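Home Essays Letters Archive Contact

I will argue for big windows until I'm hoarse! Give me a room with glass right down to the floor and I'll forgive it a dull carpet, a slow lift and terrible coffee. We moved the long desk across in July, and I've been happier at work ever since.
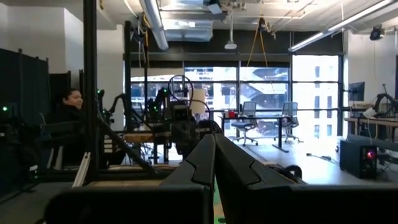 Clormont, 25th November

Daylight is what a workroom should be planned around, before the storage and before the sockets. Even a dark desk looks cheerful with that much of it pouring in behind, and you get the building opposite to stare at while you think (staring is work, I insist). Yes, there's glare. Senad Ristić complained of it for 3 weeks, then turned his chair and stopped. I spent 11 years in a basement at Tarker under strip lights, and I'd take the glare every time.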